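Turmalinas: la piedra que me robó el corazón

2019-01-29

Llevaba meses queriendo escribir sobre las turmalinas y por fin me he sentado a hacerlo, con café y con la lupa al lado (mala idea, porque cada dos frases paro a mirar una piedra). Aviso de que esto va a ser largo y desordenado, ¡me gustan demasiado!

Mi primera turmalina fue una rosa, pequeñita, con una inclusión que parece un pelo atravesado. La compré en Gritis, una tienda diminuta donde tienen las piedras sueltas en cajones de madera y te dejan revolver todo lo que quieras. La montura llegó más tarde, porque al principio solo quería tenerla en la mano y girarla contra la ventana.

Lo que me enamora es el color. La turmalina es en realidad un grupo entero de minerales, y según lo que lleve dentro puede salir verde, rosa, azul, parda, negra o prácticamente sin color. ¡Y a veces varios en el mismo cristal! La famosa «sandía», con el corazón rosa y el borde verde, se corta en rodajas y se deja casi como está. También está el pleocroísmo, una palabra feísima para una cosa preciosa: miras la piedra por un lado y es verde claro, la giras y se vuelve mucho más oscura. Por eso el tallador tiene que pensarse muy bien cómo orientarla.

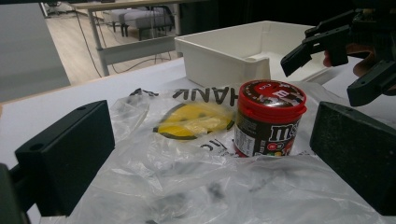

El bote de M&M's sobre la mesa blanca.

Otra cosa que me fascina es que se carga de electricidad al calentarla o enfriarla. Atrae polvillo, y en las vitrinas con focos se nota una barbaridad. He leído que los holandeses la usaban para sacar la ceniza de las pipas y, desde que lo sé, se lo cuento a todo el mundo en las cenas.

En cuanto a la dureza, anda entre 7 y 7,5 en la escala de Mohs. Para pendientes y colgantes, estupenda. En anillo también se puede llevar, pero yo busco siempre un bisel que proteja el borde, sobre todo en las tallas alargadas. Mi anillo de Okano lo lleva así, con una baguette verde botella, y lo he usado todo el invierno sin un solo rasguño. Me costó 247 euros y lo volvería a comprar mañana mismo.
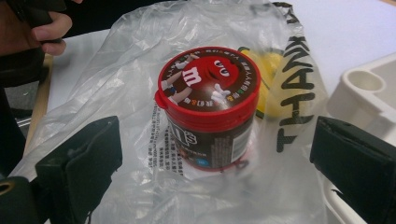
Cómo las limpio

Agua tibia, una gota de jabón neutro y un cepillo de cerdas muy blandas. Nada de ultrasonidos ni de vapor, que muchas tienen fisuras internas y los cambios bruscos de temperatura les sientan fatal. Luego las seco con un paño de algodón y cada una a su bolsita, separadas, que el topacio raya a las demás sin piedad.

Lo que tengo en la lista de deseos

Una azul verdosa de Blöndal, que trabaja la plata en mate y deja que la piedra haga todo el ruido. Y un collar de Tarance con 300 cuentas facetadas que pasan del rosa al verde y que cuesta 3.253 euros, así que de momento lo visito en el escaparate como quien va al museo.

En junio hay feria de minerales y ya tengo el día marcado. Quiero buscar cristales en bruto, de esos con las estrías a lo largo y la sección en triángulo redondeado. Si conocéis algún puesto que merezca la pena, ¡dejádmelo en los comentarios!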